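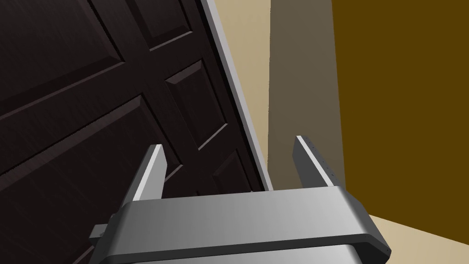

Search this forum
Search titles only
Advanced search

Gripper budget for door work - what did you really spend?

vidar_nyberg
Our building manager wants a mobile arm that opens doors on the night delivery round. I've been given a budget, a deadline and no say in the doors. Two-finger parallel gripper, fingers like flat blades, and we're still in simulation, so everything I've broken so far was free. The Pladow quote came in with 17 line items and the gripper is one of the cheap ones. Mount, cables, spare fingers and "integration support" are the rest. What should I cross out?

hingeloss
Cross out integration support. You'll be doing the integrating anyway, and they'll be supporting you with a PDF.

Mazurek_refugee
Disagree with hingeloss. We skipped it and spent 8 weeks finding out why the wrist faulted every time the door pushed back. Two of us on salary for that long costs more than any line on Vidar's quote. Keep the support, cross out the fancy carrying case.

hingeloss
Eight weeks says more about your wrist than about my advice.

tollgate40
Before anybody buys anything: is it knobs or levers? A flat two-finger gripper on a round knob is a hobby. Levers you can just push down with one finger, and then you've paid for a gripper to use as a stick.

vidar_nyberg
Levers on the round itself, knobs in the old wing. The test door in sim is dark brown with raised panels, very stately, like we're delivering to an ambassador. The real ones are flat and beige.

tollgate40
Then budget for the old wing separately, or budget for 40 new lever handles and a guy with a screwdriver. I'd price the guy first.

Mazurek_refugee
Agree on the handles. Also put money aside for fingertips. We went through rubber pads like socks, and Cernau only sells them in packs of 100 - which felt insulting until we ran out.

plinth
Has anyone said door closers yet? A heavy closer will eat your payload number for breakfast. Borrow a cheap spring scale, pull on every door on the round, write it down, THEN ask for a quote. We rented an Irkance arm for a month before buying and it was the best money in the whole budget. We sent it back.

hingeloss
Renting is how you pay twice.

plinth
We paid once. We didn't buy it.

vidar_nyberg
OK. Case is gone, support stays for now (sorry, hingeloss), handles priced separately, and I'm off to pull on doors with a fish scale. If security asks, I'm with procurement.

Related threads
Renting vs buying a first arm
Spare parts: how many is too many?
Lever handles and fire doors
Getting a quote without getting a sales call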